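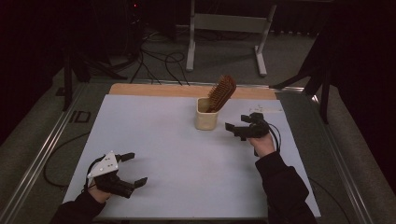 **Thursday, late afternoon.** Third week on the Tostus glaze and I still don't believe the leaflet. It says "craze-free on all stoneware bodies", which is a big thing to say about something you buy in a bucket without knowing what clay the buyer has in the shed. Most of what we sell as cups gets used gently anyway. A cream ceramic cup with a wooden hairbrush stood in it, bristles up over the rim, has an easy life: no boiling water, no dishwasher, no one looking hard at the inside. You could put nearly any glaze on that and never hear a complaint. Trenent want theirs for tea, every day, in a café with a commercial machine out the back, so tea is what I'm testing for.

Where we are. 131 tiles fired, all Lirnport buff, all from the same delivery, two coats dipped. 115 came out with no crazing I could find under the lamp. Wichai went over the same tiles without seeing my sheet and disagreed on two, which we looked at together and settled. The other sixteen were crazed straight from the kiln. Tostus would say that's underfiring. Could be. Cones on the bottom shelf were a bit stiff, and nine of the sixteen were from down there. That leaves seven from shelves where the cones were flat over as they should be, and I don't have a story for those.

Then the rough treatment. Five minutes in a rolling boil, straight into ice water, dry, repeat three times, wipe with ink, rinse, look. Of the 115 good ones, 19 now show lines. Some are very fine and you need the ink to see them.

Wichai reckons that's a decent result and we should get on with it. His argument is that three rounds of boil and ice is worse than anything a café will do. I'm not sure the two are even the same kind of thing. What we did is a sudden shock. What a café does is a mild shock thousands of times over, plus steam, plus detergent, plus the clay slowly taking up damp through the unglazed foot and swelling. The last one worries me most and the ice bucket says nothing about it. The old blue range passed the ice bucket too, and it was on the seconds shelf by the following spring.

Absorption on the Lirnport, then. Supplier's sheet says one thing and I have never had the same figure twice. Did the boil-and-weigh this morning on six unglazed bits from the same firing. Four agreed well and two were high. The two high ones were both rolled out from reclaim, if the pencil marks on the back are right. If reclaim is taking up more water, then some of our crazing is our own doing and the glaze is getting blamed for it. I'd like to know how many of the 19 are reclaim, but we only started marking the backs halfway through. My fault. Mark all of them from now on, please, both of you: F for fresh, R for reclaim, scratched in, because pencil goes faint.

About the bucket itself. Batch 378 is stamped on the lid and also, in a different hand, on the side of a second bucket which I'm fairly sure came in the order before. Either they make very large batches or the number means less than we think. I sieved from both. The older one left more grit on the mesh, and it had settled hard enough to need the drill mixer. Same recipe by the label. I've put masking tape on them, A (old) and B (new), and they are not to be poured together, however tidy that would make the shelf.

Rang Tostus at lunch. Very pleasant man, who asked whether we'd tried a thinner coat. Thinner coats do craze less as a rule, and they also look like skimmed milk over the buff, and the café chose the colour from a thick tile. I asked him what body they had used for their own tests. He said "a range". I asked which, and he said he'd email. Nothing so far.

Hjørdis suggests adding a little silica and has worked out a line blend in the back of this book. I've checked her sums and they're fine. My trouble is that once we start doctoring it we're making our own glaze at a shop-bought price, and if that's where this ends up I'd prefer to go back to the old Kazemi recipe, which we at least have years of notes on. She says the Kazemi is a nuisance to keep in suspension and she's right. I spent most of last winter stirring it.

Agreed to do both, small:

- Blend, four steps, silica going up each time, bucket B only, ten tiles a step
- Kazemi, ten tiles, mixed fresh, bentonite in this time
- Tostus straight from B, ten tiles, as the control
- All on fresh Lirnport, all on the middle shelf, cones front and back

Wichai wanted some on the top shelf as well "to be realistic". Not this round. We've got too many things moving at once already, and that is how we ended up with sixteen tiles and an argument.

Also made some actual cups, since flat tiles flatter a glaze. It sits evenly on a tile and has nowhere to go. On a cup it pools in the bottom and thins at the lip, and on anything squared off it drags away from the corners. Four thrown round, four pressed into a soft square, same wall thickness as near as I can manage. Pools are where I expect lines first. They'll be filled with hot tea every morning and left until it's cold, then washed up with everything else. Not very scientific, but I trust a month of that more than a leaflet.

What would change my mind: forty tiles from B with no lines after the boil, and cups that are still clean inside at the end of April. If we get that I'll eat my words and order the big tub. What wouldn't: another phone call.

Odds and ends. The lamp over the inspection end flickers, and I wonder how much of the disagreement on those two tiles was down to that. New tube needed. Ice: we used everything in the freezer, including what was under Hjørdis's peas. Scales were reading slightly off after the move, re-zeroed with the brass weights before the absorption test and checked again after, no drift.

*Added, ten past six.* Looked at three of the "good" tiles again on the way out, ones that hadn't been touched since Tuesday's boil. One has a line across the corner that isn't on either sheet. Inked it, circled it, left it on the windowsill by the sink. Wichai, have a look before I say anything more about it.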